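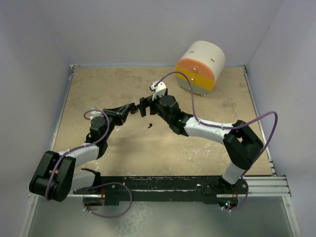

Right, the Zindik two-arm bench kit. I said I'd report back once I'd lived with it, and it's 20th September, so time's up. Short version: I wouldn't pay full price. Long version follows. The brochure calls it "tidy out of the box" and I'd like a word with whoever wrote that, seeing as there's purple cable looped over both forearms and hanging in front of that little drum-shaped chest of drawers.

2/ Price first. 862 for the arms, rail and base electronics. Grippers are in that. The enclosure isn't, whatever the product page lets you believe. Go and read the grey text under the photo. I'll wait.

3/ The headline claim is "handover ready". Two grippers meet in the middle, one passes a small part to the other. Fine. Getting them nose to nose is the easy bit. Ask the seller how often the part changes hands cleanly over a full day. I asked. I got a link to the same promo video.

4/ My own tally, for what it's worth: 16 handovers in a row was my best run with a small dark part. Then I moved the lamp and never got near it again. Make of that what you will.

5/ Cables. The one on the right arm arches well up off the wrist before it comes back down to the forearm. Every wide move, I'm watching that loop. Zindik sells a "cable care pack" as an extra. It's cable ties, mates. You have cable ties.

6/ Things I do like, because I'm not made of stone: the elbows are chunky and feel it, the arms are easy to get off the rail, and the status lights are bright enough to read from the other side of the room.

7/ The work surface marks easily. Mine's got a whitish scuffed patch under the right forearm already. The spec sheet says "hard wearing". Compared to what, a pavlova?

8/ Software is Flernano, which you get free until December and then rent. The free version records and plays back moves. Anything cleverer is behind the paywall. I would not plan a business around that.

9/ People keep asking about the Nulby kit instead. It's roughly 2000 by the time you've added grippers. I've only had a go of one at a trade day, so I'm not going to pretend I've reviewed it.

10/ Stępień, the reseller, answered my emails within a day and swapped a dud power lead with no fuss. Credit where it's due. They still couldn't tell me what the warranty covers on the wrist motors.

11/ So who's it for? Someone who wants to tinker and doesn't mind redoing the wiring. If you were hoping it would sort small parts while you have lunch, keep your money for now.

12/ Next I'm trying it on the drawers, with those tiny gold-coloured knobs. Not hopeful about the bottom one. Will post the numbers either way.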